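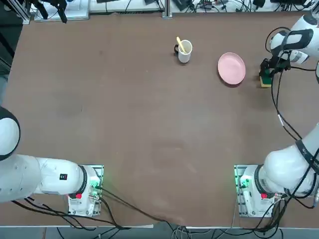

The plate-wiping setup. Sponge in the right gripper, mug and spoon to the left of the plate.

Filed under: Robots, Things That Broke

Quick one tonight, I have to be up at 5 and I still haven't written the notes for Thirumalai. So this is sort of the notes. Sorry in advance.

The short version: right arm stopped listening for a bit, kept pushing, plate went off the side of the table. Plate is fine (not a chip, thank god). Wrist is maybe fine. I am less fine.

Longer version.

We've been running the wipe task since the start of November. Pick up sponge, wipe plate, put sponge down, go home. Sounds dumb, is not dumb. The sponge squashes, so the arm can't just go to a height and stay there, it has to feel how hard it's pressing. Or guess at it, from the motor current, which is what we do because the real force sensor is still sitting in a box from Nambiar with the wrong bolt pattern on it. Different post.

Anyway. Run 700 was supposed to be a small milestone, I had even taken a screenshot of the counter. And then on the very next one the arm comes down on the plate, presses, starts the wipe, and doesn't stop pressing. Just leans. Plate tips up on its rim, shoots out to the right, gone. Gripper goes on into the table with the sponge under it and sits there humming.

I hit the red button on the base. The left one. Wrong arm!! Left arm was parked and doing nothing and it went very safe. Then I reached across and got the right one. 2 seconds, maybe less, I went back and checked the log later and it was longer than it felt. Long enough to heat up the elbow motor and leave a scuff I can feel with my thumb.

So that's problem number one and it's not even a software problem. There are two buttons, one per arm, and each one only kills its own arm. Everybody who works here knows that. I know that. I still went for the one nearest my hand. I'd been sitting on the left because that's where the chair was.

Now the software part, which took me all afternoon.

The log has a line with code 3337 in it, which in the Zorkitz driver means "stale command, holding last". I had seen it before. It pops up a few times a day and goes away and I'd stopped reading it, it was like the fridge noise. What it really means is the driver didn't get a fresh command in time so it keeps doing the last thing it was told. If the last thing was "stay at this position" then great, you never notice. If the last thing was "push down a bit more" then it pushes down a bit more. And then a bit more. Forever, basically, or until somebody hits the right button.

I'd always assumed hold meant hold still. It says so nowhere. I went back and read the whole page and it says "holds last command" and my brain put in the word position by itself.

Why was the command late? Cable. I think. The bundle on the right arm is strapped to the big lower link and runs up along it, and when the arm reaches to the far half of the table the strap nearest the elbow pulls tight. I could make the 3337 happen by hand, just moving the arm out slowly with the motors off and watching the console. Out past the plate, error. Back in, no error. Did it 3 times and it did it every time. So either the connector at the wrist end is tired or there's a break inside the jacket somewhere. Swapped nothing yet, I only have the one spare and it's for the other kind.

What bugs me is that the plate used to be closer. We moved it back a couple weeks ago so the Pastard people could see it better when they came by, and I never put it back. All the tests on cable slack were done with the plate close. So technically we changed the task and didn't retest, which is the exact thing I was lecturing the interns on in the summer.

Stuff I did before going home:

Timeout in the driver now goes to a real stop. Late command, motors brake, arm freezes where it is. It's ugly, it means a run dies any time the network hiccups, and I don't care.

Cap on the push. There was one but it lived in the planner, and the planner is the thing that wasn't being heard. Moved it down into the arm controller itself. Tested it by pushing on the foam side of the sponge with my hand flat under it – no, not really, I used a kitchen scale. Stops where it should.

Both buttons wired to stop both arms: NOT done. Need a relay and I need Thirumalai Chacko to sign off on it, he did the orignal wiring and I don't want to guess. Until that's in, no unattended runs and no one sits on the left side. I moved the chair.

Also put the loose cable from the bases on the to do list again, the ones that hang down to the floor at the front. Nothing happened with them but I stepped on one while I was lunging for the button, which could've been a much worse story.

Somebody is going to ask if this would have hurt a person. With a hand on the plate, yeah, I think it would have pinched pretty bad. These arms aren't huge but leaning is leaning. We do reach in there between runs to reset the plate and put the spoon back in the mug, and we do it with the motors on, because turning them off and on again means the homing dance and it takes for ever. That stops too. Motors off, hands in. I'll tape a sign up.

Trirus, if you're reading, this is the same thing you wrote to me about with your sorting arm and I told you it was probably your switch. It was probably not your switch. Check what your driver does when it goes stale, and check it with the arm moving, mine looked perfect standing still.

Will update when I've had the cable open. Counter is stuck at 701 for now and I'm leaving it there.

Posted in Robots | Tagged wiring, e-stop, sponge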